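Blog > Ringside > Amateur nights

3 min read

I drove out to the Kobzar gym in April 2022 to watch one bout, and I stayed for the whole card (my back is still complaining about those benches!). The one I came for was Daryna Lytvynenko at light welterweight, three rounds, against a southpaw who had a good 2 inches of reach on her.
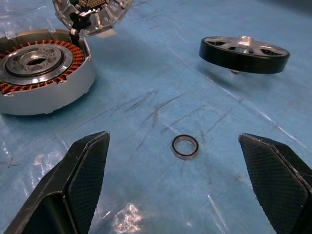 Mirela Falcão told me at the break that Daryna was dropping her right hand every time she stepped in, and that a sharper opponent would make her pay for it.

Fair enough, but I loved that second round. She quit chasing, waited on the jab and went to the body, over and over.
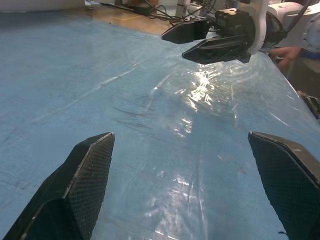 The decision was split and I had it the same way, Daryna by a point. There were maybe a few boos from the back, but I'd call that a close fight and a decent verdict.
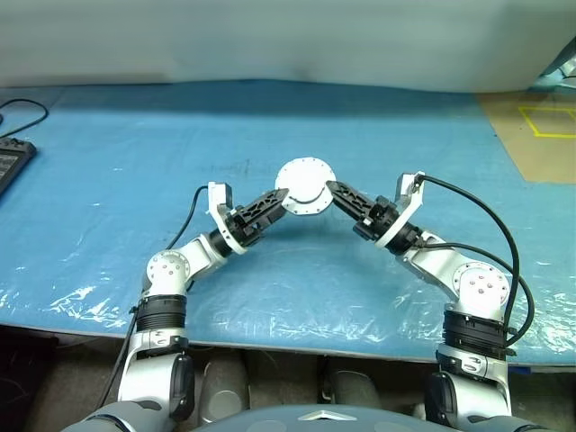
Next up for her is the Salent Cup, where she'll probably meet Inger Egilsson, and I've already bought my ticket.

26 comments | 200 shares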